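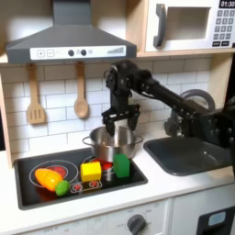
The Codamgate Kitchen Challenge is a yearly student robotics project run by the engineering department of Desberg College, in which small teams teach a robot arm to do simple jobs in a toy kitchen. It is named after Codamgate, the old quarter of the town where the college has its workshop, and it has grown over the years into one of the best-loved parts of the second-year course.

The project began as a spare-time club, and for its first two years the members had one arm between them and a budget of 710 pounds – most of which, by the club's own cheerful account, went on motors. The college later took it into the timetable, and it now fills the whole of the spring term, ending with an open afternoon in May to which families and local schools are warmly invited.
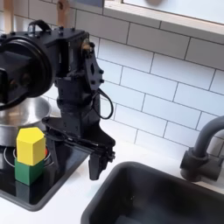 Teams work through a set of tasks that get harder as the term goes on. The early ones ask for a block to be picked up and put down again in a marked spot, and the later ones bring in stacking, toy food and the cooking pot, which has a shiny curved side and is known among students as a fair test of patience. Each task carries its own points, up to a total of 1000, and marks are also given for a clearly kept notebook, so that a team whose arm has had a bad day may still do very well indeed.

The highest score so far is 187 points clear of the next best, and was set by a team from Stengate Hall. The winners hold the Rezaei Cup for a year, and their notes are added to the shared project library, which held 1413 recorded attempts at the last count and is open to any student who cares to spend an evening with it.

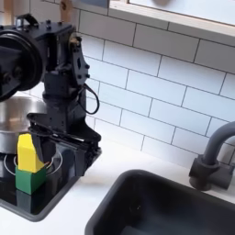
The robot arm at the toy stove, with a yellow block resting on a green one

Former members often come back to help newer teams, usually in the weeks before the open afternoon – when the workshop stays open until eight in the evening and the kettle is rarely off.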